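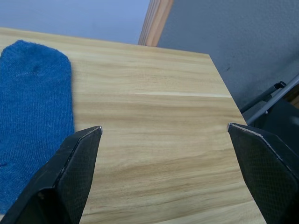 Mahlet Weldu wrote back that a knitting pattern format should not need a README longer than the pattern, and asked which of the fields a person can skip. Fair. Most of them.

Prurow is a plain text format for sock patterns, plus a small converter that turns one into a printable chart. It grew out of a folder called Bunus, where patterns went to be renamed "final" and never opened again.

What you must fill in

name: whatever you like, on one line
needles: size in millimeters
cast_on: a whole number, and please check it
rows: one instruction per line, in order

Everything else is optional. The mood field was a mistake and is ignored.

Running it

prurow chart mysock.txt

The chart lands next to the source file. If a chart is already there, it gets overwritten without so much as a cough. Version 3 was going to ask first. Version 3 is out and does not ask first.

Known problems

Cables wider than 4 stitches print on top of each other. The result is handsome and cannot be knitted.

Heels come in 2 kinds, flap and short row. Afterthought heels are on the list, which seems right for them.

Left and right socks are separate files. Yes, even when they are the same sock.

The Pasen importer reads old patterns but drops comments, including the ones that say "do not skip this."

Sample patterns

Gebremichael is the one to start with: plain cuff, flap heel, no surprises after the toe. The others were test cases and fit accordingly.

License

Use the converter for anything. Socks made from the samples are yours, and so are the complaints.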